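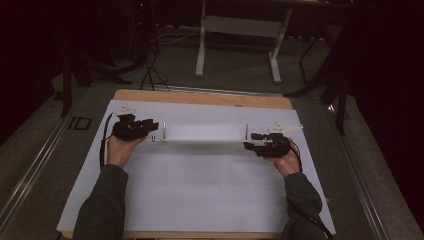 Lasotberg House, Lindthorpe
Workroom and craft room inspection: checklist with comments
Inspection sheet 2797, March round
Scope: ground floor workrooms, store, corridor to rear exit

Marking: S = satisfactory, A = action needed, N = not applicable. Comments are entered against every item marked A and against other items where the inspector thought it useful.

1. Floors and walkways

1.1 Main walkway clear to full width. S
1.2 Floor covering sound, no lifted edges. A
Comment: vinyl lifting at the threshold between the craft room and the store. The lip is enough to catch a trolley wheel. Tape is not an acceptable repair. Refix or replace the strip.
1.3 Trailing leads kept out of walking routes. S
Comment: leads should run to the nearest socket along the wall side of the table.
1.4 Entrance mat flat and dry. S

2. Tables and seating

2.1 Tabletops free of splinters and sharp edges. S
2.2 Table legs tight, no rocking. A
Comment: two folding tables in the second workroom have worn locking catches. Both labelled and taken out of use. They are not to go back on the floor until the catches have been changed.
2.3 Chairs sound, castors turning freely. S
Comment: one chair has a slow gas lift. Usable, check again next round.
2.4 Paper or other table covering changed when torn. S

3. Electrical

3.1 Plugs and leads free of visible damage. S
3.2 Portable appliance labels in date. A
Comment: the kettle and the desk lamp in the store have no label. Test or remove.
3.3 No extension lead plugged into another. A
Comment: found behind the shelving in the store. Separated during the inspection. The heater it was feeding should have its own wall socket.
3.4 Sockets fixed firmly to wall. S
3.5 Distribution board accessible, door closed. S
Comment: boxes had been stacked against the board at the previous round. Now clear.

4. Fire

4.1 Rear exit opens fully from inside without a key. S
4.2 Fire doors close onto the latch unaided. A
Comment: corridor door stops 29 mm short of the frame. The closer needs adjusting. If it still fails after adjustment, check the hinges for drop before ordering a new closer.
4.3 Extinguishers on brackets, pins and seals in place. S
4.4 Call points unobstructed. S
4.5 Emergency lighting comes on under test. S
Comment: the fitting over the rear exit is dimmer than the others. Battery to be changed by Annamalai at the next service visit.
4.6 Evacuation notice displayed and current. A
Comment: the notice still gives the old assembly point. It should read Cisgate car park, east side.

5. Storage

5.1 Heavy items below shoulder height. S
5.2 Shelving fixed to wall. S
5.3 Shelf load labels fitted. A
Comment: the long bay has lost its label. The rating is 200 kg per shelf, evenly spread, as stated in the supplier's sheet. Relabel.
5.4 Glues, paints and solvents in closed metal cabinet. S
5.5 Step stool in good order, feet fitted. S

6. First aid and welfare

6.1 First aid box complete, contents in date. A
Comment: eyewash pods out of date. Plasters low.
6.2 Accident book present, completed pages removed and filed. S
6.3 Hot water at hand basin. S
6.4 Ventilation working. S
Comment: extractor noisy at full speed. No loss of flow noticed. Clean the grille.
6.5 Gas appliances. N

Action dates
Items 3.2, 4.2 and 4.6: within one week.
Items 1.2, 5.3 and 6.1: before the end of the month.
Item 2.2: no date set while the tables remain out of use.
Item 3.3: socket position to be agreed with the electrician. The heater stays unplugged until then.

Completed sheets are kept in the office file with the previous round.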